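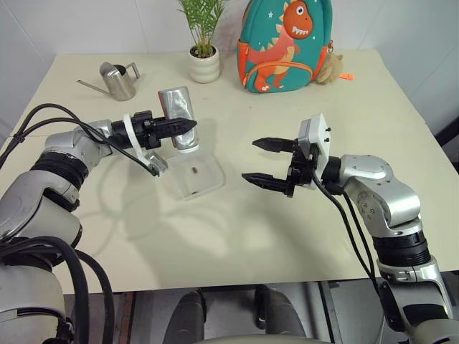
Pillay, 24/10/2023
By Marthinus Mabaso and Lindiwe Steyn

4. What the collection weights can and cannot show

Most reports on neighborhood litter programs lead with a weight. The Besex creek cleanup is no exception: its yearly summary gives the total hauled out and treats a bigger number as a better year. We doubt this reading. A heavy haul may mean more people turned out, or that they worked longer, or that there was more trash on the ground to begin with. The summary has no way to tell these apart, and neither do we, at least from weight alone.

To get around the problem we marked out 71 stretches of roadside and creek bank in Pillay and counted items on each before and after the organized pickups. The stretches were picked from the city road list, with one change. We dropped any stretch where the shoulder was too narrow to walk safely, and those tend to be the fast roads where people throw things from cars. Our counts are therefore likely to run low for drink cups and food wrappers. The Besex figures carry the same gap, though its summary does not say so.

Figure 3. Watering can and potted plant on a pale tabletop.

4.1 Counts after pickup

Right after a pickup the stretches were cleaner. No one should be surprised by that. The more useful question is how long it lasts, and on this point the claims made for the program are well ahead of the evidence. Stillero, which supplies the bags and sorts the recyclables, told residents in a mailer that cleaned blocks "stay clean." We found no support for so broad a claim. On the creek bank, counts stayed below their starting level through our last visit. On the roadside stretches they climbed back, and on those next to bus stops they were close to where they began by December.

It could be argued that a slow return is still worth having. We agree, but that is a different claim, and it needs a comparison group. Ours is weak. The stretches that were not cleaned lie mostly on the north side, where there is less foot traffic and where the city empties the public cans on a different schedule. We tried matching on traffic and got much the same result, but the traffic counts are old and we would not lean on them.

4.2 The survey

The program mailed 2000 survey cards and got back almost 200. Those who answered said they now litter less and think more about their street. We put little weight on this. People who return a card about litter are not a fair sample of people who drop it, and few of us will admit on a card to tossing a cup out the window. The card also asked whether the cleanup had "helped make Pillay beautiful," a question that more or less answers itself.

One result from the cards does seem worth following up. Several people wrote, without being asked, that the cans near the Cludar ball fields overflow after weekend games. Our own counts were high on the stretch downwind of the fields — higher than on the bus route — and the items were of the kind that blow out of a full can. If that is right, an extra can or an earlier truck might do as much as a morning of picking up. We did not test this, and the city has not released its emptying logs for those cans.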